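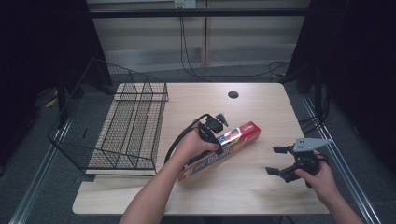

What the Handling Cell Has Changed on Our Floor

By Natalina Amato
December 2025

Readers of this blog will know that I supervise the repacking department at Murkora, where household goods arrive in mixed cases and leave in baskets sorted by order. In April the company began preparing to automate part of that work, under a project called Cerker. Several former colleagues have written to ask what it has meant for the people here, and I would like to answer them in one place.

The department has 82 employees. None has been let go on account of the project, and management has put in writing that none will be before the end of next year. I report this as it was given to us. I understand why some of my staff would prefer a longer commitment, and I have said so to Leif Toft, who directs operations.

The larger change is in the work itself. A machine must be taught to pick up a carton, and the teaching is done by people who already know how. Ten of our packers now spend part of each shift recording ordinary tasks with hand-held grippers, one in each hand. A long, narrow box that a packer would place in a basket without thinking must be approached, closed upon and set down with some care. Concetta Negri, who has packed longer than anyone in the department, told me that she had never before had to consider where her thumb went.

Two matters remain unsettled. The first is pay. Recording is at present paid at the packing rate, although it calls for close attention and yields something the company will go on using after the shift is over. Ginette Vasseur has raised this on behalf of the group, and a reply is expected in the new year. The second is fatigue. Holding a gripper is harder on the forearm than holding a box, and we have shortened the recording periods accordingly – the packers asked for this, and it was granted.

I have also been asked whether the new staff should learn packing by hand at all. My view is that they should. Those who record well are those who packed well first, and I have asked that the training period be kept at its present length.

I will write again when the question of pay has been answered.

Print this page | E-mail this page
Last updated: the evening of posting, to correct the spelling of a name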